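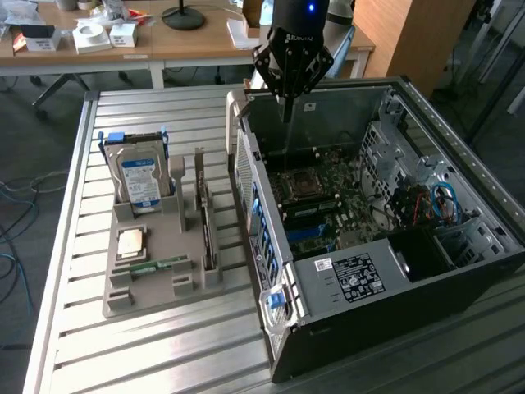 Robot arm coming to our PC teardown bench, what happens to the people on it?

Posted by Teodoro Quintero, January 11, 2025

Work at a refurb shop, 31 of us. We pull drives, RAM and CPUs out of old desktop towers, test, sort, resell. Management is trialing an arm with a Robotiq gripper at one bench. Tower goes on its side with the panel off, parts go in a beige printed holder next to it. Right now a good tech does a tower start to finish. They say "no job losses" but wont say what the job is after. Anyone been thru this? Mostly worried about pay grade and about the older guys who dont want to babysit a machine.

Hatsue Oda

We went through it at Hummont, started in April. 5 people on teardown before, 5 after, but the work is different. Somebody still opens the case, moves the cables out of the way, sets up the holder. Then you watch. Then you fix whatever it got stuck on. RAM latches were the worst for us, and any drive caddy with plastic tabs — every brand does it different.

What I'd do now, before the trial ends:
Get the new job description in writing. Ours said "operator", a grade below "technician". Took us months to get that changed back.
Ask who is allowed to hit stop, and if a stop counts against your numbers. They had us at 140 towers a week and jams were coming out of our count at first. Not fair and they did fix it, after we complained.
Ask for training on teaching the positions. The two who learned that are paid more now. One is 61 and he was dead against it.

My wrists are better, I'll say that. Days are longer tho. Lot of standing there.

Sadao Takeda

Depends on the shop. Update your resume.

Meenakshi Kotian

Agree with Hatsue on the stop button thing. I'd add — ask what happens to the odd models. At my place the arm got the easy towers and people got all the bent, rusty, weird ones, same hourly target as before. Took a while for anyone upstairs to notice teh mix had changed. Keep your own log by model from day one, paper is fine.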